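Data Collection Operators Wanted (part-time, on site)

Vesemow is looking for 5 operators to help us gather examples of handling clothes. The examples are used to train a learning system, which later should fold laundry with two robot arms. The work is done at our room in the Rovbridge building, second floor.

What you will do

You hold one gripper in each hand and move clothes on a table the same way you want the robot to do it. Each gripper has a camera, and every attempt is saved as one example. In January we finished 571 examples with towels, and now we continue with trousers and other dark clothes, which are more difficult for the system. 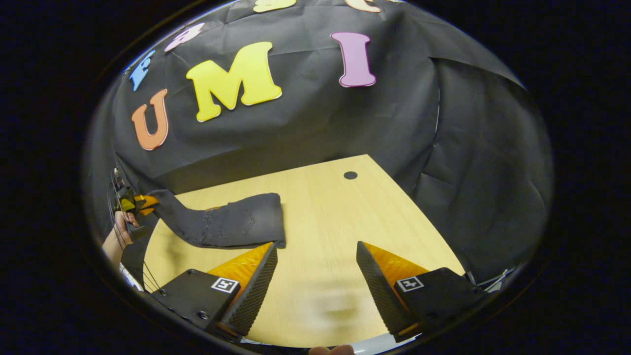
Jeans on the table, one end held up with the left gripper.

A normal shift has 60 examples. Between them you put the garment back on the table in a new position and write one line in the log. Please do not hurry. A slow and clean grasp is more useful to us than a fast one, and an example with a mistake can be repeated. For small folds you bring the two fingers together from both sides and close them on the cloth.

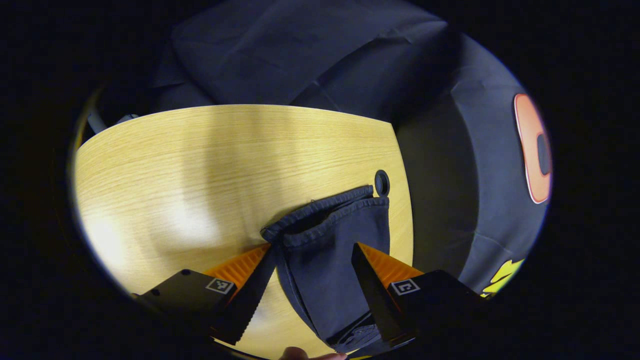

Who can apply

You must be 18 or older and able to stand for a shift with short breaks. Both hands are needed for the grippers. Experience with robots is not required, we give a paid training on the first day. Basic English is enough for the log.

Payment

We pay 200 per full shift, and the training day is paid the same. You can choose your shifts one week before.

How to apply

Please write a short message to Akua Addo through the contact form, with the subject "Clothes operator", and tell us which days you are free. Applications are open until 9th August.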